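Wash by hand, and leave the scuffs alone

For five years I translated manuals for Pratano, a maker of kitchen goods, and every manual promised a surface that stays like new. I no longer believe this is a good promise. A beige shell with small dark specks on it is still a good shell.

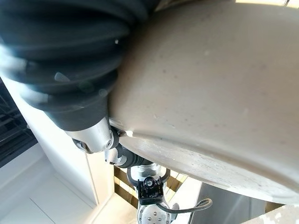
Kidus Seyoum writes to me that I am too soft, and that a speck today is a stain in July. Maybe. But he also owns 212 cleaning products, by his own count, and I do not envy his cupboard.

My opinion is simple. We should clean what touches food, and clean it well - the sink first of all. The outside of things can wait. Small marks come with use, and I have stopped rubbing at them in the evening.

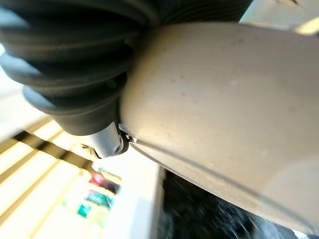
Specks and faint scuffs on a pale curved surface.

The sink is a different matter. I wipe the steel walls, then I go to the drain, where the old food likes to stay. A white counter beside it is pleasant, but it asks for a cloth many times a day.
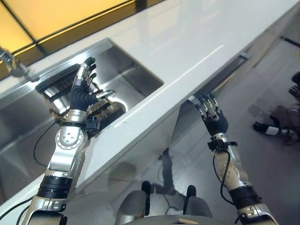
What I would keep under the sink

One soap, one brush, two cloths. The rest I gave to my neighbor.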